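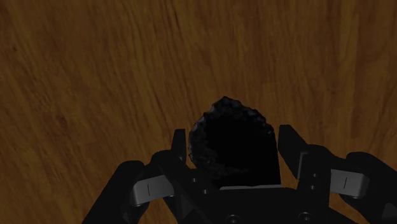

Demonstrations are the cheapest part of robot learning until you have to record them, at which point they become your whole week. A policy learns what you did, including the bits you did while reaching for your coffee. So before you log a single episode, move the gripper over the object by hand and look straight down through the wrist camera. You want what you get at the start of this page: both fingers open, one on either side of the thing, with wood showing in the gaps. The lumpy dark object sits a little right of center, and that's fine. If every episode starts dead center, the policy will fall apart the first time life is slightly to the left.

Guides > Manipulation > Collecting demonstrations in sim

Written by Bastien Barbier, updated 10/8/25

These steps assume you have the Laryea simulator installed and the Pledent recorder talking to it. If Pledent says "waiting for stream" for longer than a minute, it will say so until you retire. Restart it.

Step one: pick a room

Load Pramville from the scene menu. There is a plainer scene called Clivovby, and everybody starts there, and everybody's policy then panics at the sight of furniture. Pramville has a chair, a doorway, pictures on the wall and floorboards with hard light across them. Your learner has to find out sooner or later that most of the world is none of its business.

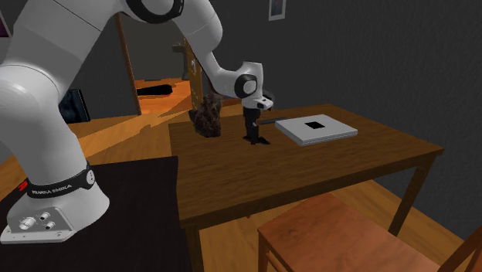

Side view of the Pramville room, arm over the table.

Step two: set up two cameras

Record the side view and the wrist view together. The side view shows you where the arm is in the room, and the wrist view shows the part that matters in the last few inches. Watch for overlap in the side view. From this angle the gripper hides one end of the dark bar on the table, so a policy trained on the side camera alone has to guess where that end is. It will guess with great confidence.

Keep the lighting dim for at least part of the set. A nearly black gripper next to a nearly black object is a miserable thing to learn from, and you would like to find that out now.

Step three: record

1. Reset the scene and let the physics settle for 2 seconds.
2. Start the recorder, then move. Doing it the other way around gives you episodes that begin halfway to the table.
3. Approach from above, slow down near the object, close, lift.
4. Hold still at the top before you stop recording.
5. Mark it success or failure right away. You will not remember later.

Keep the failures, in their own folder. I threw mine out in February and spent the rest of the month making new ones on purpose — a strange way to earn a living.

Step four: vary things, but not everything

Shift the object between episodes and turn it a bit. Change the starting pose of the arm every 8 episodes. Leave the table alone until you have a policy that works on it.

My first usable set was 400 episodes. Before training I replayed a batch and pulled 17 where I had clearly hesitated, wandered off and come back. The policy had been copying that wobble faithfully. It looked like a robot trying to remember why it came into the room.

Step five: check before you train

Play a few episodes at double speed with both views side by side. If the two cameras drift out of sync, fix the timestamps first and re-export. Then train on a small slice overnight and see what it does in the morning. Expect it to be bad, and write down how it is bad, so you know which episodes to record next.

This site uses cookies to remember your settings. Accept | Manage preferences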